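Search this site Go Advanced All issues

Clustex Notes, September issue

Two-arm packing: relabeling the bad demos beat throwing them out

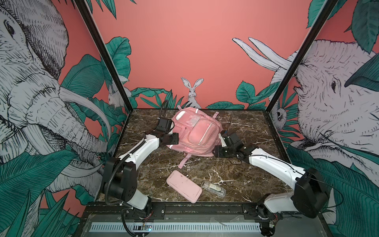
Both grippers on the pink backpack, phone case and small clear box waiting out front.

Quick one this month, half the group is on deadline. Short version: we took the bag packing data we already had, stopped deleting the ugly demonstrations, and the policy got better. More than we expected. Details below, then the caveats, then a list of what we need from you.

Background for anyone new. The Bernari task set is soft bags plus small stuff. Backpacks mostly. Two arms, one bag, a few loose items, get the items in the bag. Sounds easy. Bags slump. Pockets fold shut. One arm has to hold fabric open while the other one goes in, and the moment the holding arm drifts the opening is gone. Rigid bin packing does not prepare you for any of this.

Until spring we filtered hard. Any demo with a dropped item, a regrasp, a long pause, out it went. Clean set only. Trained on that, got a policy that looked lovely right up to the first slip and then just sat there pinching air. It had never seen a slip. Of course it hadn't, we cut them all.

So, new method. Name is Grumach (don't ask, it was on the whiteboard and it stuck). Full pool is 4,000 demonstrations. Of those 3,136 passed the old filter. The rest were sitting on a disk doing nothing. Grumach keeps everything and chops each demo into segments wherever the grippers change contact state, closed to open, open to closed. Each segment gets a score for whether it moved the task forward, from a small model trained on the clean demos only. Good segments get trained on as is. Bad segments get a tag and are used as context, so the policy sees the mess coming in but only learns to copy the recovery that follows. That's the whole trick. No new hardware, no new collection, no reward function anybody had to write by hand.

Couple of details people asked about at the Thursday meeting:

Segment boundaries. We tried fixed length windows first. Worse. Cuts land mid-grasp and the scorer gets confused. Contact changes are noisy too but you can smooth them, we merge anything very short into its neighbor.

Both arms together. Scores are per pair of arms, not per arm. Scoring each arm alone punished the holding arm for doing nothing, when doing nothing is exactly its job. Took us an embarassing amount of time to spot that.

Tag dropout. During training we hide the tag some of the time. Without that the policy leans on it at test time and behaves strangely when it isn't there.

Results. We ran 50 trials per policy on the backpack task, same starting layouts for both. Grumach finished more of them, and the gap is nearly all in trials where something slipped early on. On trials with no slip the two are level, can't tell them apart. Which is what you'd want to see if the method does what we say it does. Full table goes in the writeup, not printing it here until the second rater has been through the video. We had 2 trials where the raters might disagree on what counts as "in the bag" (strap hanging half out with the item hooked on it, that kind of thing) and I'd like that settled before numbers go round by email again.

Time per trial went up a bit. Recoveries take time. The old policy was faster mostly by giving up, so compare times on finished trials only please.

What it doesn't fix. Zippers. Still terrible, both policies, all bags. Our demos start with the main compartment already unzipped and that's staying true for now. Thin flat items are also bad, the grippers slide over them and nudge them along the table. Phone cases are the worst of the lot, small boxes much better. And the scorer was trained on Bernari bags so if you point it at something else, towels say, expect junk until you retrain it. The Ngui people ran it on their drawer data without retraining and got scores that were close to random. Not a surprise but good to have confirmed.

Also open: how much bad data is too much. Our pool is mostly clean to begin with. Somebody with a messier set should try this and tell us where it falls over. We have a guess, it isn't worth printing.

Wanted, in order of how badly:

- your discarded demos, any two arm setup, soft objects prefered. Don't clean them. Please don't clean them.
- bags with stiff openings, for a comparison set
- somebody who will read the segmenting code before it goes out, it's short

Code goes out when the writeup does. Config files are in the shared folder now if you want to look early, the README is out of date, ignore the part about window length.

Next issue: tote bags, and the calibration drift problem that ate most of August.

Contact the editors | Copyright Clustex Notes | Unsubscribe | Back to top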